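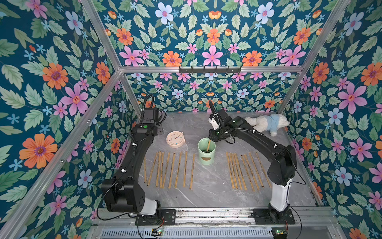

Figure 3. The two-arm station during a chopstick episode. Floral wallpaper lines the walls; the clock and the plush toy are distractors.

4. Data Collection

4.1 Station

All demonstrations were recorded at a single station in our Oltelside lab. Two arms share a linear rail along the front edge of an enclosure built from aluminum extrusion bars, with the work surface between them. A fixed camera gives the overall view shown in Figure 3. The operator drives both arms from a desk outside the enclosure and watches the same video streams that are saved to disk. We chose this setup after early trials in which operators looked directly at the table and relied on details that the policy would never receive.

The walls can be covered with printed paper, and the surface panel can be swapped. We changed the wall covering between recording blocks and kept it fixed within a block. The floral print was the busiest one we used. In pilot runs on plain gray walls, the policy learned to find the cup mostly by contrast with the background, and it failed as soon as the background changed.

4.2 Task

The task is to put chopsticks into a cup, one at a time. Before each episode the operator lays out chopsticks in two groups, left and right of a gap in front of the cup. Spacing and angle are left to the operator, with the instruction that the sticks should not be lined up neatly. Each arm is expected to work mainly on its own side, but we did not enforce this, and the recordings contain a fair number of reaches across the middle.

Chopsticks were picked for three reasons. They are thin enough that a small error in height means a missed grasp. They have to be turned upright before they can be released. And the goal changes as the episode goes on: a cup with one stick in it is easy to add to, while a crowded cup often needs a second try. Figure 3 shows an early state, with one stick standing in the cup, the right gripper over it and the left gripper open and raised near the back of the surface.

Two or more unrelated objects are placed on the surface in every episode. They are never moved on purpose. If an arm pushed one of them, the operator continued and the episode was tagged — these cases turned out to be useful, and we return to them in Section 6.

4.3 Operators and procedure

Four operators took part. Despina Stoica and Nelu Pascu had used the arms for an earlier project; Sumeya Sisay and Sânziana Nistor were trained over two days, and their training episodes are not in the data set. Sessions were limited to one hour, after which operators switched. We had planned longer sessions, but grasp quality dropped noticeably toward the end of them.

An episode ends when the operator presses a pedal, either with every stick in the cup or when a stick has gone somewhere the arms cannot reach. Operators were told to recover from mistakes in the same episode whenever possible. A dropped stick is picked up again, and the drop stays in the recording.

4.4 Filtering

We recorded 2141 episodes. Of these, 345 were removed because of missing video or a gap in the joint readings, most of them from the first weeks, before the recording software was changed. A second pass by hand took out episodes with long idle periods or a wrong layout, leaving 1506 for training and evaluation. From this set we held out 80 episodes, drawn evenly from the four operators, and did not look at them until the model settings were fixed.

Idle time at the start of an episode was trimmed automatically. Idle time in the middle was kept. An operator who pauses above the cup is usually deciding where the next stick should go, and removing these pauses in a test run made the policy release too early. It also made the two arms more likely to arrive at the cup together, a failure we had seldom seen before trimming.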